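Kornus word list, README

Small list of words for knitting and mending, put together from old pattern leaflets. 500 entries, plain text, one per line. Last update December 3, 2023.

What's in it
kornus_main.txt - the list itself
kornus_odd.txt - 13 words I couldn't place, mostly from the Veres leaflets
notes.txt - spelling stuff, messy

Format: word, tab, meaning, tab, source code. Source codes are VER (Veres) and ATH (Atholm). Blank source means I lost the slip, sorry.
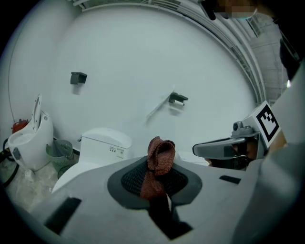

Spelling is left as printed. So "purlwise" and "purl-wise" are both in there, seperate lines. Don't merge them, the search page at Namomex needs both.

Known problems
- 19 Atholm entries have the meaning cut short, scan was too dark to read the rest
- abbreviations not expanded yet (k2tog, ssk etc.)
- "tension" and "gauge" point at each other and neither has a real definition. Will fix
- 2 leaflets still not typed up, both on darning

Changes
July: took out the crochet terms, they have there own file now. Tabs instead of commas, too many meanings had commas in them.

Use it for whatever. Corrections welcome, send the whole line please and the source code with it.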